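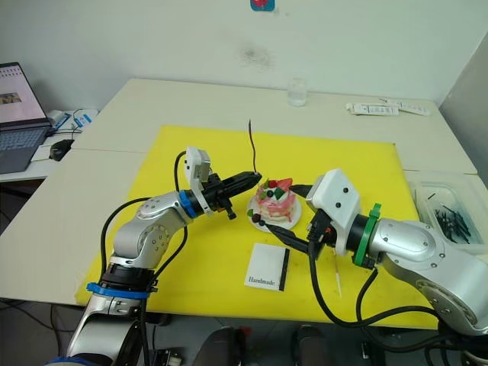
Both arms reaching for the cake, yellow mat down

skendudden
Afternoon all. I'm teaching our pair to handle a small cake on a plate, moving both arms by remote control. I've got 38 goes saved since February and my left hand is still rubbish – the fingertips wander whenever I'm thinking about the right. Anyone got a trick?

Leckie
Do one side at a time. Get the left where you want it, stop, then bring the right in.

mesport_leo
Disagree with Leckie, sorry! If you stop, the robot learns to stop. We had nearly 1238 goes full of little pauses and ended up binning the lot.

Leckie
A short pause never hurt mine, and I've trained 3 tasks that way.

skendudden
Hmm. Would guiding the arms by hand be any better? Brodie Baxter swears by it.

mesport_leo
Not with two arms, you'd need a mate on the other one. Slow the whole thing down and keep both moving. And shift the plate a bit between goes.

skendudden
Right, slow it is. Plate's been in the same spot all along – oops.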